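Tasgate Bench Kit: a small arm for mixed handling

Tasgate has sold grippers for years and left the arm to other suppliers. The Bench Kit changes that. It comprises a single arm, a two-position controller, a mounting plate and a software licence, and is aimed at laboratories and small packing firms that handle goods of uneven shape. Deliveries began in January.

The supplied plate bolts to any slotted table. Fitting took under a morning, most of it spent squaring the plate and routing the controller lead. The manual covers the mechanical work well. Its electrical section is thin, and the earthing diagram refers to a terminal that is labelled differently on the controller itself.

Setting up the software is slower. Tasgate licenses its motion planner from Reuter, and the two parts still feel separate: the tool offset must be entered once in the Tasgate console and again in the planner. If the values differ, the planner's figure is used and no warning is given. A patch is promised.

Food items and household goods make a sensible trial load for an arm in this class. They vary in stiffness, finish and weight, and few have parallel faces. 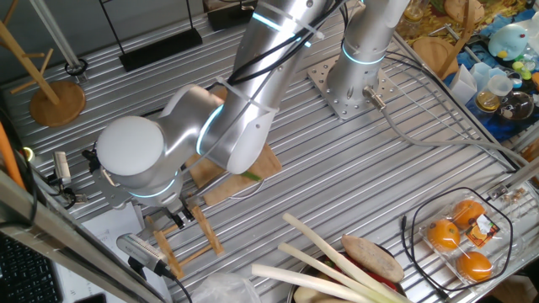
The gripper over a slatted wooden frame, with leeks in a bowl and packed citrus fruit further along the bench.

Slatted objects are awkward for any gripper. A finger placed between two slats may close on nothing, and one placed on a slat can push the whole piece sideways. The kit allows approach height, closing speed and holding force to be set for each object class, and the settings can be stored as a named profile. We built 8 profiles and found that most needed only the force changed.

Soft produce calls for the low force range. The adjustment is fine enough for the purpose, but the scale is in arbitrary units, so values cannot be carried over from another maker's gripper. Clear packaging remains a weakness of the vision software, which tends to report the contents and miss the lid. Setting the pick height by hand is the reliable course.

Cable management deserves a note. Leads outside the arm should be tied along the forearm with enough slack at the joints for full travel. Tasgate supplies no clips, and the manual gives no minimum bend radius.

Two rivals are worth a look. The Pavetti desk arm is cheaper and quieter but has a shorter reach and no stored profiles. Clurkance offers a hire scheme with fitting included, which will suit firms with a single seasonal job.

The Bench Kit carries a 3 year warranty on the arm and one year on the gripper. Replacement finger pads are sold in pairs. Buyers who already use the Reuter planner may order the kit without a licence at a reduced price.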